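Hatow opened its traffic data office for a morning in October. The tour began at 9 with the ingest servers, which take reports from 1,089 road sensors and from phones running Flidden, the company's navigation app.

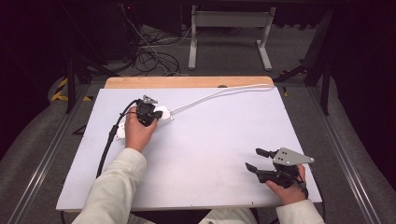
Each report is matched to a road segment before routing sees it. Segments refresh every 89 seconds – faster on highways.

The second stop was the test room, where app builds run against recorded trips.
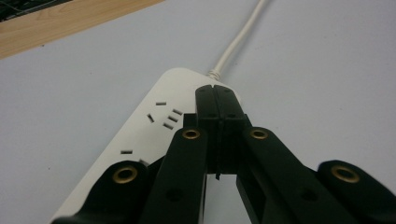
Power strip and gripper on the tabletop.

A build must pass 1,000 trips before release. Rerouting around closures is scored separately.

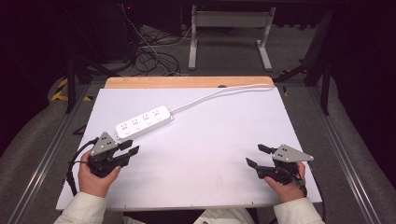 Nelly Arango asked whether closures reported by a single driver count. They are held until a second report arrives.

Offline maps came last. Seven regions are ready.
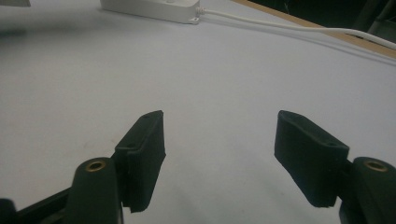

Rural coverage still lags the city maps, Urmila Mishra objected, and the update schedule lists no date for it.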